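2019-02-11
Textile workshop notebook, Brandville site
Entry by Defne Aksoy

Shrinkage trials on the Priline cotton continued this morning. The second bolt from Vieira was cut into 40 swatches, each marked with a sewn line along the warp and another along the weft. Marking by pen has been discontinued; the ink spread during the January washes and the readings could not be used.

Swatches 1 to 20 were washed warm and dried flat. Swatches 21 to 40 were washed warm and tumbled on low. Warp shrinkage in the tumbled group is higher than the supplier's sheet allows — the flat-dried group is within limits. Weft figures are unremarkable in both.

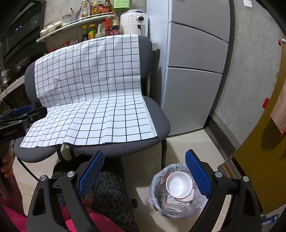
Should the tumbled swatches be measured again after pressing?
They should be left unpressed until the second wash is finished, as pressing stretches the warp and would hide the loss.

Silvana Moura has asked that the two groups be kept in separate folders from now on. Swatch 17 was found among the tumbled pieces and has been withdrawn from the results.

Stock: 2,975 meters received, 1,908 meters remaining after the Dikance order. The remainder is not to be cut for customers until the second wash has been read. Final figures are due to Silvana in March.

To do: replace the short steel rule, order wash bags, copy the warp readings into the main ledger.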